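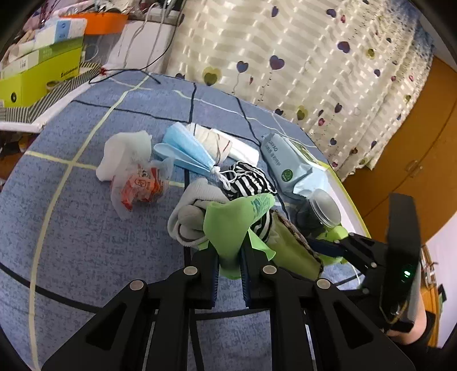

A reader in Pestport writes that she can keep a kitchen drawer straight for years but loses to wrappers every time. They come out of coat pockets, bags and the car, get put down on the nearest soft surface, and stay there until somebody sits on them. She wants to know what to throw out, what to keep and where the rest should go.

Small soft litter is harder to deal with than big clutter. It weighs nothing, it slides under cushions, and half of it looks as if it might still be useful. The tips below are for clearing it off a bed, a sofa or a covered table in one go, and for keeping it from building up again.

Start with the wrappers

Pick up plastic first. Crumpled wrappers and clear bags hide other things, and once they are gone you can see what you have. Take each one by the middle and give it a light shake over the cloth before it goes in the trash. Receipts, coins and earring backs like to ride along inside.

Flatten before you throw. A crumpled bag springs open again and fills a small wastebasket in no time. Press the air out, fold it in half twice and tuck the end in. If the plastic is too slippery to stay folded, push several into one bag and tie a loose knot in that.

Candy and snack wrappers go straight in the trash in most places. They are usually made of mixed layers and the curbside bin won't take them. Some plain clear bags can go to a store drop-off if they are clean and dry. Check the sign on the collection box, as the rules are different from store to store.

Anything sticky should be dealt with before it touches the fabric again. Fold the sticky side in and get rid of it.

Face masks

A disposable mask that has been worn goes in the trash. Fold it in half with the inside facing in, fold it again, and wrap the ear loops around it or tie them together. That keeps it small and stops the loops from catching on everything else in the bag. If the trash will be sitting outside, snip the loops instead so birds and small animals don't get tangled. Wash your hands afterward.

Clean spares should never be loose in a pocket or a purse. Put 3 of them in an envelope or a small zip bag and write CLEAN on the front. When you can't remember whether a loose one has been worn, count it as worn.

Masks are not recyclable in the ordinary bin, even the ones that feel like paper.

Tissues and cloths

Used tissues go out with the wrappers. Do check for them before a wash — one tissue left in a pocket will cover a whole dark load in lint. If that has already happened, let the clothes dry, shake them outdoors and run them through the dryer on low for ten minutes with a clean lint screen. A lint roller gets what is left.

Cloths and handkerchiefs should be kept apart from paper from the start. Roll or fold the clean ones and stand them on end in a shoebox. An old Puma box is a good size for a dresser drawer with the lid off. Dirty ones go in the hamper opened out flat. A cloth washed in a ball comes out with the middle still dirty.

The cover underneath

Once the surface is clear, don't brush the crumbs off with your hand. On a woven cover that pushes them down into the weave. Lift the corners toward the middle so that everything slides to the center, carry the bundle outside and shake it out there. For a cover too heavy to lift, use the upholstery tool on the vacuum and go along the weave first, then across it.

A patterned or mottled cover hides crumbs and small spots very well, which can be good or bad. Run your palm over it once a week. You will feel what you can't see.

Wash heavy cotton throws in cool water and leave room in the drum. Ours is an Arkier machine with a bulky setting, but any machine will do the job if the load is small. Wool goes by the care label only.

For a fresh spot, blot with a white cloth and 200 ml of cool water with one drop of dish soap mixed in. Work from the outside of the spot to the middle. Blot again with plain water.

Keeping it clear

Put a wastebasket where the wrappers land. Most homes have one in the kitchen and one in the bathroom, and the litter collects in the bedroom and next to the sofa. A small open basket without a lid gets used more than a nice one with a lid.

Empty pockets and gym bags at the door. My Udance bag used to be the worst in the house, with a month of tissues and snack wrappers in the bottom. It now hangs on a hook over the wastebasket and gets turned upside down when I come in.

Keep one bag for bags. When it is full, stop saving them and use those up first.

Do a full clearing in December, before the heavy coats have been worn all winter. Turn out every pocket, including the inside ones.

Last updated 19 Oct 2023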